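Mowat 家居织物护理记录 数据说明

版本与日期
当前版本为第 4 版,发布于 2018-09-13。前三版的文件不再更新,但仍保留在 old 目录中,供需要对照旧编号的人使用。

概述
本数据集收录家居软装织物的日常护理记录,包括桌布、桌套、椅垫、沙发罩、窗帘和床盖。每条记录对应一次护理操作,写明织物种类、颜色、污渍类型、处理方式、晾干方式以及处理后的状态。共 576 条记录,来自 42 户家庭,涉及 242 件织物。整理工作由 Pravesh Mofokeng 完成,原始登记表由 Prestwood 和 Mullon 两地的住户填写。

数据集最初是为了编写一本护理手册而整理的,手册没有出版,表格留了下来。现在主要用于检索某类污渍在某类面料上的处理结果。

目录结构
data/records.csv 主表,每行一次护理操作
data/items.csv 织物表,每行一件织物
data/households.csv 家庭表,仅含编号和所在地
docs/codebook.txt 字段取值说明
docs/form_blank.pdf 空白登记表
old/ 旧版文件

文件编码为 UTF-8,分隔符为逗号,文本字段用双引号包围。用表格软件直接打开时中文可能显示为乱码,请在导入时手动指定编码。

主表字段
record_id 记录编号,整数,不重复
item_id 织物编号,与织物表对应
month 操作月份,只保留月份,不保留年份
stain 污渍类型,空值表示例行清洁
method 处理方式:手洗、机洗、局部擦拭、干洗、刷毛、吸尘
detergent 洗涤剂类别,不记录品牌
temp 水温档位:冷、温、热
drying 晾干方式:平铺、悬挂、烘干、阴干
result 处理后状态:去除、部分去除、无变化、受损
note 备注,自由文本

织物表字段
item_id 织物编号
household_id 家庭编号
category 用途类别
fabric 面料类别
pile 绒毛长度:无、短、中、长
color 主色
lining 是否有衬里
removable 是否可拆下

面料类别说明
面料由住户按洗标填写。没有洗标的,由整理者根据描述归入“未知”。短绒、长毛绒和仿皮草在旧版中都记为“绒”,第 4 版按绒毛长度拆开。旧版编号后带字母 P 的条目都属于这一类,合并新旧数据时需要先去掉字母再匹配。

“棉麻混纺”一类的比例没有进一步细分。洗标上写明比例的,可以在 note 字段里查到,格式不统一。

毛绒类桌面织物
这一类在第 4 版中单独成组,category 取值为“桌面”,pile 不为“无”。常见问题有三种:液体打翻后绒毛结块,食物碎屑落入绒根,长期受压后倒伏。登记表中对倒伏的写法不一,有“压平”“塌”“发亮”等,codebook 中统一为“倒伏”。

处理方式以刷毛和局部擦拭为主。固定在桌面上的织物不能机洗,removable 字段为“否”时,method 不应出现“机洗”。如果发现这样的行,请按下文的方式反馈。颜色字段只记主色,浅粉、玫粉统一记为“粉”。

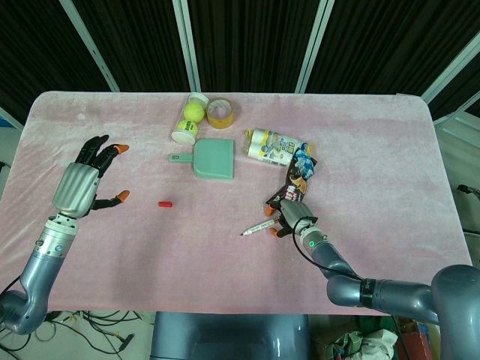 图 1 覆有粉色毛绒的圆角矩形桌面,对应取值:category=桌面,color=粉。

读取示例
用 item_id 把主表和织物表连接后,再按 category、pile 和 stain 筛选即可。主表中有些织物只出现一次,有些出现多次,统计时请先确定按操作计数还是按织物计数,两者的结果差别较大。

已知问题
12 月的记录偏多,多数与节日前的集中清洗有关,不宜用来推断季节规律。
Mullon 的登记表早期没有水温一栏,对应的 temp 为空。
result 由住户自行判断,同一块污渍在不同家庭可能有不同的写法。
窗帘的 lining 字段缺失较多,正在补录。

不适用的用途
本数据不能代替洗标。记录中的“受损”没有区分缩水、掉色和脱毛,不适合用于面料质量比较,也不适合用于洗涤剂评测。

隐私
家庭表不含姓名、门牌和联系方式。备注中出现的人名已删除,以方括号标出。

许可与引用
数据可自由用于非商业用途,转载时请注明“Mowat 家居织物护理记录,第 4 版”。配套的格式检查脚本放在 Rurkus 仓库中,单独授权,使用前请阅读该仓库的说明。

反馈
发现错误请在仓库中提交问题,写明 record_id、字段名、现值和建议值。一次提交多条时,请附 CSV 文件,不要贴截图。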